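June, late. Kitchen bench, tea going cold.

Writing this down tonight before I make it tidier in my head than it was.

Long day on the plug task. Varna wants the insertion numbers by end of month and we are behind, so I skipped the morning warm-up routine on the arm and went straight into the block. That's the first thing. It was my call and I made it in two seconds with my jacket still on.

Ran 40 approaches before lunch. All dry runs, no plug in the fingers, just come down over the socket, find the slots, stop at the hover height, go back up. Boring as anything. Hover height is 5 mm off the face. Most of them fine, a few wandered sideways and I put it down to the light, which has been rotten for this from the start. White on white on white. The depth estimate hates it and so do my eyes.

After lunch it went bad. Approach started clean, slowed where it should, then just didn't stop. Kept coming down at creep speed with the fingers closed and leaned on the strip. Not a crash. No bang. It pressed and the strip skidded and the force limit should have tripped and did not trip. I stood there like a stunned mullet for I don't know how long, long enough to think 'that'll trip in a sec', and then hit the e-stop. The e-stop worked. Writing that down because it's the one thing I'd have bet on and I won the bet.

Nothing broken that I can find. Finger pads okay. Strip okay by eye but I've put it on the suspect list and we don't use it live again until it's been tested properly.

Which is the second thing. Was it live? No. Was I sure? Also no, not at the moment it happened. I had to follow the cord with my hand to the end of it to find out it was unplugged. I'd pulled it myself in the morning, no memory of doing it. So for those few seconds I had a metal-cored finger sitting on a row of sockets and I couldn't have sworn to anyone that it was dead. Felt sick when I sat down after. Still do a bit.

Cause, as far as I got before I ran out of day -

The force threshold was wrong. Config said 100 newtons. Should be 20. The 100 is left over from the Rilico job, where we were seating those big stiff connectors and needed the push. Somebody (me, the commit is mine) copied the Rilico profile across as a starting point and changed the speeds and the hover and the timeouts and not the limit. It's been like that for the whole block. So all morning we had no real protection and I didn't know becuase nothing touched anything.

The warm-up routine includes a press test on the foam block. It would have caught this. It would have caught it before I'd even finished my coffee.

Then there's the not stopping, which is seperate and I don't have it yet. Theory: the depth dropped out over the blank plastic, the controller held the last good value, and since the last good value said there was still room, down it went. The log has a flat patch in the depth right where you'd expect one. Flat as a board. But I've been wrong off one log before - the Thammasiri gripper business, two weeks chasing a firmware bug that was a loose plug - so it's a theory and it stays a theory until I can make it do it again on foam.

What I don't like is the stale value. If the sensor's got nothing to say it should say nothing and the arm should stop. I thought it did. I'd have told anyone who asked that it did. Went and read the code at four o'clock and there's a hold in there, no timeout on it, with a comment saying 'temporary'. Don't know how old. Didn't look. Didn't want to see who wrote that one as well.

Stuck these in so I've got them with the notes.

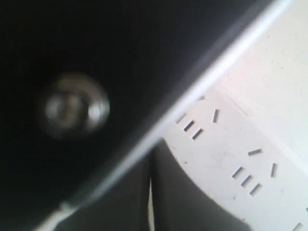
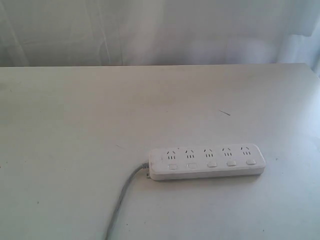

The stale depth thing makes more sense the longer I look at what the sensor gets given. Pale strip on a pale table, pale cloth behind. From out in the room you've still got the grey cord and the switches to tell you where you are, but in close the wrist view is half dark finger and the rest is near enough blank apart from the slots. Three short ones in a row and then the slanted ones, over and over, each outlet the same as the one before. No wonder it wanders. If it loses one outlet and picks up the next one along I don't think anything in the matcher would complain. That might even be the sideways drift from the morning, which I waved off. Must check the drift distances against the outlet spacing. If they match I'm going to be very annoyed with myself.

Also the finger itself covers so much of the view at low height. We talked about moving the camera out further on the bracket back in the Rarano trial and decided it wasn't worth recalibrating. Probably worth recalibrating.

Things for tomorrow, in whatever order I can face them

limit back to 20, and put it somewhere it can't be inherited from another job's profile
press test on foam, and the arm refuses to run until it's passed - no skipping, me included
depth timeout. If there's no fresh reading, stop. Not slow down. Stop
reproduce the creep on foam, hand on the e-stop the entire time
tag on the cord end, and the cord end where I can see it from the chair
dark mat under the strip?? cheap, try it
the morning's 40 runs are no good for the report, have to tell Varna

Not looking forward to that last one. They'll be fine about it probably. They were fine last time. But I'll have to say the protection was off for the whole block and I'd rather say it on the phone than in an email, so call before nine.

Wrote up the near miss form before I left. Took longer than the incident did. There's a box for 'could this have been prevented' and I put yes and then sat there, then put the bit about the warm-up. Nearly left it out. Would've been easy enough, the config error covers it on its own.

Hand's a bit sore, I must have really belted that button.

Tea's stone cold. Bed. Foam block is in the bottom drawer under the spare pads, don't go hunting for it again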